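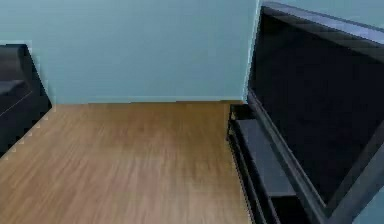

**When may an injured wrestler return to the ring?**
Zurholm Wrestling requires written medical clearance and a waiting period of 30 days after surgery.

**Who reviews the clearance?**
Leonie Hoani, Medical Coordinator. Decisions are issued on Friday.
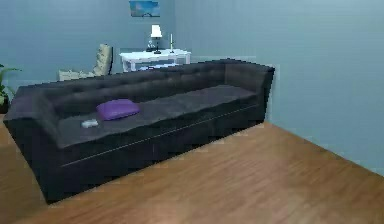 *Dark sofa with a tufted backrest.*

**Are tickets refunded if a wrestler withdraws?**
No. The match card is subject to change. Refunds are made only if the full event is canceled.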